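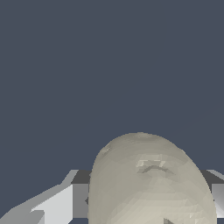 Figure 1. Rendered model of a pale, rounded form with a small notch just below the crown.

What Makes a Shape Feel Friendly?
Design Foundations project report by Elin Maddocks

I got interested in this subject in my grandmother's kitchen, where every single thing seems to be round: the bread bin, the butter dish, even the clock (which has run fast for as long as I can remember!). I always felt comfortable there, and I wanted to find out how much of that was her cooking and how much was the curves.

For my survey I drew 20 simple household shapes, half with soft outlines and half with sharp corners, and asked people to pick the ones they would like to have at home. I was hoping for maybe 50 replies and ended up with 169, so thank you to everyone who passed the link along to their families. Rounded shapes were the clear favorites for kitchens and bedrooms. Desks and shelves went the other way, and several people wrote that a curved shelf would drive them crazy.

My tutor, Preben Kirkegaard, pointed out that I had drawn the round shapes a little larger than the others, and he was right. I would fix that first if I ran the survey again in July.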